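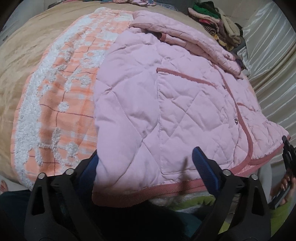
Ullell Quilted Snap Jacket, Pink

I've been selling jackets in my little shop for a while now, and this is the one I end up taking home myself every May (my evenings get chilly!). It's a soft pastel pink with diamond quilting all over, and the piping is a darker rose, so the edges and the flap pocket really stand out. There's a rose hanging loop up by the collar too – small thing, but I use it every single day.

The front closes with snaps. The bottom hem has a wide ribbed band in the same rose pink, and I love how it sits over jeans. The collar folds over nice and thick, or you can wear it up when it's windy.

Sizing: it runs a bit roomy. I wear a 40 and have space for a sweater under it. If you're between sizes, go down.

Washing: cool water, gentle cycle, snaps closed, then lay it flat. Please don't put it in the dryer – I flattened the quilting on my first one that way and I'm still annoyed.

Folding: sleeves in, fold it in half once, and stop there. I keep mine on top of the sweater pile.

Saodah Sembiring wrote in to ask if the Gokau vest fits underneath. It does, though you'll want the next size up in the jacket.

Free shipping when your order goes over $100. Exchanges are fine as long as the tags are still on, and I usually answer emails in the morning.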